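Search this repository Search Clear

# Curilitz: grabbing crinkly bags with two arms

Hi! I'm the person who put most of this together, so if something in the folder makes no sense, it's probably my fault. Curilitz is the data and training code from our work on soft packaging, meaning snack bags and anything else that changes shape the moment you squeeze it. Rigid boxes were easy for our old policy. Bags were a disaster, and I wanted to know why.

## What we tried

The short version: we trained the same policy two ways. One version gets the wrist views from both arms, and the other gets only the view from the arm that's doing the grabbing. Everything else stays the same (same learning rate, same batch size of 256, same number of steps). I was pretty sure the second view would just slow things down. Nope! On the held-out bags it helped a lot, mostly when the first grab slipped and the policy had to go in again.

There are 800 episodes, all teleoperated, and we kept 400 of them with at least one failed grasp left in. Please don't filter those out before you've tried training with them. I did that in January and lost a week wondering where the retries had gone.

The task is always to get the bags off the tabletop and into the gray bin. Bags start wherever the operator feels like dropping them, sometimes right next to each other, and either arm may go first.

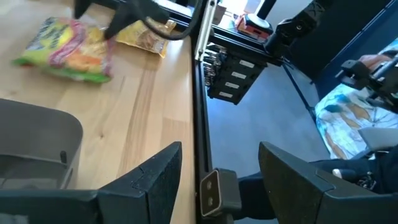 Orathai Prasertsri wrote back after reading the first draft that the second view might only be helping through the bin, and that I should mask out the bin area and train again before claiming anything about retries. Fair point, and a bit annoying, so I ran it with 3 seeds. The gap got smaller but it didn't go away. Both sets of runs are in `results/masked` and `results/full` if you want to argue with me about it.

## Loading it

Run `python load.py --split train` from the top folder. Each episode has joint positions for both arms, gripper openings, the wrist video and a text label. Labels are short, like "yellow bag to bin," and a few have typos I haven't fixed. The clocks on the two arms drift a little over long episodes, so use the `aligned` timestamps and leave the raw ones alone unless you enjoy pain.

## Known problems

Shiny bags are still hard. The policy sometimes closes on a highlight and comes up with nothing, then does it again in the same spot. Gangadharan Fernandes has a branch called `solorton` that adds a penalty for repeating the same grasp, and it looks promising, but I haven't merged it yet.

Also, the gripper opening values in the oldest episodes are flipped (0 means open). The loader handles that for you, but your own script won't.

Questions go in the issue tracker. I check it most Tuesdays.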